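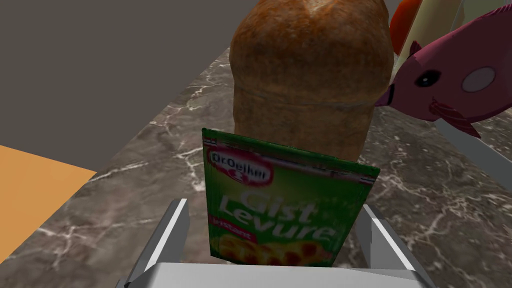 Ionuț Munteanu wrote in to say that my loudness figures for the Wultell podcast feed can't be right, as his meter reads 18 of the episodes lower than mine did. He is correct. I had measured the mono files as stereo. I have rerun all 434 episodes with Clatance set to read the channel count from the header, and the table in the March post is updated. Chapter marks are still off by 1000 milliseconds in the older files. Liston writes them that way on export and I haven't found the setting.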